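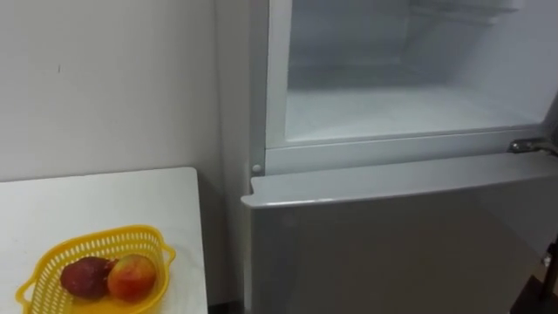

Keeping Apples in a Small Room: Basket, Windowsill, Refrigerator

Ruba Haddadin
Minham College, Home and Food Studies, fall project

1. Background

My project started with a complaint. The study room on our floor at Minham has a refrigerator and a table, and people leave fruit in both places. Some of it gets eaten and a lot of it goes soft. My project partner Hamdy thought all fruit should go in the refrigerator as soon as it comes into the room. I thought a basket on the table was fine for apples if people ate them within a week or so. We decided to try it during October and write down what happened.

The question was: where in this room do apples keep best, and does the best place match the place where people will remember to eat them?

2. The room and the storage places

We used what was already there. There were four storage places:

The basket on the table. The basket is small, yellow, and plastic, with holes in the sides and two handles. The table is white and stands against the wall.

The windowsill. It gets light for part of the day and is warmer in the afternoon than the rest of the room.

The lower section of the refrigerator. We put the apples on the shelf and left them unwrapped.

The upper section of the refrigerator. It works as the freezer, and there was frost on the floor of it when we began. Hamdy wanted it included. I expected it to ruin the apples, but I agreed that we should have a result for it and not only my opinion.

We did not change the temperature setting at any point. The dial on the refrigerator is not marked in degrees, so the settings cannot be compared with another model.

3. Materials and method

We bought 8 apples of a variety sold at the campus store as Teda. They are red with some yellow. We put 2 in each place. Before they went in, every apple was wiped with a dry paper towel, weighed on a kitchen scale, and given a small paper tag on the stem. We did not wash them.

The starting weight of each apple was set at 100 and later weights were written as a share of that. Apples are never the same size, and this made them easier to compare.

Checks were made in the late afternoon, after the last class. At each check we did the following:

Take the apple out of its place and look at the skin under the ceiling light.
Press near the stem with a thumb, lightly, and grade it firm, giving, or soft.
Weigh it and write the number down right away.
Put it back in the same place with the same side up.

The apples from the upper section were weighed first so they spent as little time as possible out of the cold.

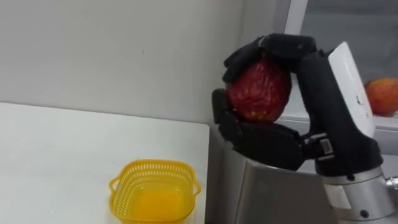
Figure 1. The yellow basket with no fruit in it, one dark red apple with slightly wrinkled skin, and a second apple on the windowsill.

For the sheet we used the template from the Tonda workbook, which has columns for date, place, weight, touch, and remarks. I added one more column for smell. We hardly used it. Almost every entry says "none" or "apple."

4. Results

Basket. The apples in the basket stayed firm through the first week. After that the skin started to feel less tight, first near the stem and then on the sides. They lost weight slowly and steadily. We did not find any brown spots on the side they were resting on, and I think the holes in the basket helped, but we had no solid bowl to compare it with.

Windowsill. These did the worst of the apples that were not frozen. They had begun to wrinkle by the second Friday and were graded soft before any of the others. One of them had a stronger smell, and it got the only interesting remark in the smell column. They also lost the most weight.

Lower section. These changed the least. Both were still graded firm at the last check, and the weight loss was small enough that I weighed them twice to be sure. The skin felt a little sticky, which Hamdy says is normal.

Upper section. The apples froze hard. The touch test meant nothing after that, and we wrote "frozen" in the column. When we let one thaw on a plate at the end, it went brown inside and released a lot of water. The weight hardly moved while it was frozen, so going by weight alone this place looks very good. I would not use weight alone again.

5. Using the refrigerator

Part of the project was about how easy each place is to use, and here the refrigerator had problems that had nothing to do with temperature.

The upper section is high, and the frost makes the floor of it uneven. A round fruit set down near the front tends to roll. You have to push it back past the rim and let go only when it has settled. 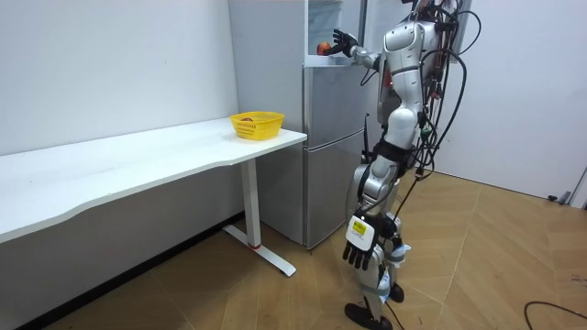 We also found that the door was left open too long when a person was making up their mind about where to put something. This happened with us as well. After the first few checks we agreed to decide before opening it, and I put a note about that in the instructions for the floor.

The basket had none of these problems. It can be moved with one hand, and the fruit can be seen as soon as you come in. People on the floor took apples from it without being asked to, including around two of ours before we put a sign up. We replaced those and started their records again, so the basket results cover a shorter time than the rest.

6. Discussion

The lower section of the refrigerator kept the apples best, as Hamdy expected. The basket was good enough for the first week. Since most of the fruit in the basket is eaten in that time anyway, I still think a basket on the table makes sense for small amounts. Anything more than that should go in the lower section and be moved to the basket a little at a time.

The windowsill should not be used. It is a handy place to put an apple down for a minute and then it stays there.

The weak point of the project is the number of apples. With two in each place, one bad apple changes the result a lot. We also checked them by touch, and every press may leave a small bruise. A second group of apples that was never pressed would have shown whether that mattered.

7. What we would change

Use more apples per place, all from the same box.
Put a thermometer on the windowsill and one in the lower section.
Defrost the upper section before starting.
Put the sign on the basket on the first day.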